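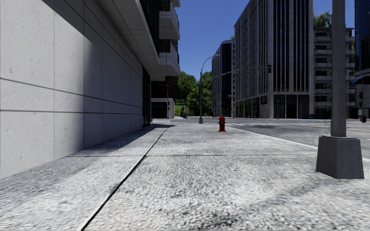
Sidewalk along the wall, looking toward the intersection

Ticket 1896 — Wicket counts wrong on the league leaderboard
Status: open, waiting on Memer support
Opened by: Yolanda Quispe, Clillgate scorers

Hi again! So the bowling table is still off and I've spent my whole lunch on it. Jörg Ehlers shows 19 wickets on the season page, but if you click his name and add up the match cards you get 22. The missing 3 are all from the Ticona game, the one we had to finish on the reserve day.

Tried so far:
- Recalculated the season totals (twice, no change)
- Logged out, cleared the cache, tried my phone
- Reopened the Ticona scorecard and saved it again — that fixed his economy rate, weirdly, but the wickets stayed put

Update: Sulastri Kusuma got back to me and thinks the reserve day is being read as a separate match with no season attached. That would explain why Yhon Flores is short a catch too (he's been very patient about it). She asked me not to delete the card, so I haven't touched it.

Update 2: still 19 this morning. I've sent her the export with both innings. Could someone please fix the season tag before the awards list gets pulled?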